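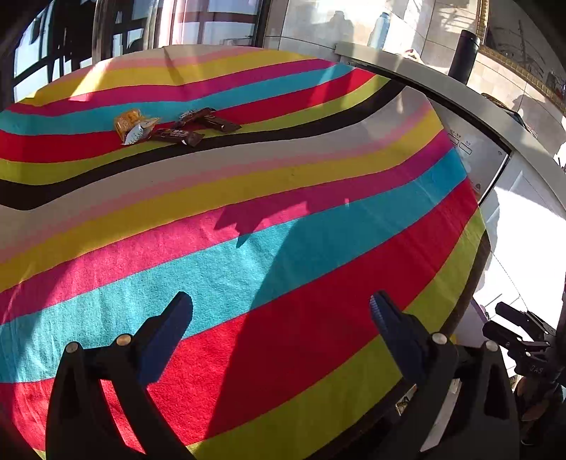
The Liem round tablecloth in Wavy Stripe, with a few packaged snacks set out.

We first made the Liem for people who eat outside as soon as the weather lets them, and it has stayed with us longer than any other cloth in the Ororora range. The stripes are wide and wavy, with pinks, yellow, cyan, red and lime green running between white and one big sweep of black, and they look lovely with plain white plates (or with whatever odd plates you happen to own, which is how we set our own tables!).

The cloth is a mid-weight cotton that we have woven and printed for us at Narkbridge. It takes roughly 300 minutes on the printing line from plain roll to finished color, and then every piece is hemmed with a double row of stitching so the edge keeps its shape after plenty of trips through the washer. It does soften quite a bit over the first few washes, and most of our customers tell us they like it better by the end of August than they did when it came out of the bag.

Wash it cool with like colors, hang it in the shade, and iron it on the back while it's still a little damp. Please skip the bleach. Candle wax comes off best if you let it go hard first and lift it with a butter knife.

Sizes: small round, seats 2; large round, seats six
Fabric weight of a large cloth: 720 grams
Hem: double stitched
Matching napkins: sold separately, in packs of 2

If your table gets a lot of wind, have a look at our Corgate clips too. They grip thick and thin tabletops alike, and they tuck up under the hem so you hardly notice them.

Orders placed before noon go out the same working day.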